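Retex opens repair counter for older desktop computers

2023-03-23

Retex has opened a walk-in counter for desktop computers at its Lodhi Street shop, taking in machines that many stores now turn away. The counter will handle cleaning, part swaps and full teardowns, and will buy towers that owners no longer want.

The shop has sold used screens and keyboards for years but sent most of its tower work to an outside firm, Skundix. That arrangement ended over the winter. Zarmeena Warraich, who manages the store, said customers had grown tired of waiting.

"People would drop off a computer and call us every other day," Warraich said. "Now the bench is behind the counter and they can ask the person working on it."

Prices start with a flat fee for opening and checking a machine. The fee is taken off the bill if the owner goes ahead with the repair. Parts pulled from towers the shop has bought are tested and put on the shelf, with memory and power supplies selling fastest.

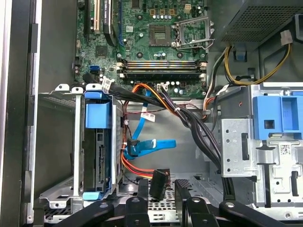 An open desktop tower with its processor socket empty and the lever raised.

Maham Jafri, the lead technician, said most of the desktops that come in are worth fixing. Common faults include tired fans, dried-out thermal paste and drives that have reached the end of their life. Cabling takes up more of her day than customers expect, especially in older cases where there is little room to route it.

"You can lose an hour just getting the wires out of the way," Jafri said. "Then the part itself takes five minutes."

The shop took in 314 towers in a trial that ran through the winter. Those beyond repair were stripped for parts, and the bare cases went to Batar, a metal recycler across the river. Warraich said the store has room for over 2,000 tested parts and plans to list them online in April.

Owners are asked to back up their files before coming in and to leave monitors and cables at home. Drives from towers sold to the shop are wiped on site, and sellers can ask to keep the drive instead. Repairs carry a warranty of 3 months.

The counter is staffed by 2 technicians during normal store hours. No appointment is needed, though anyone bringing in several machines should call first.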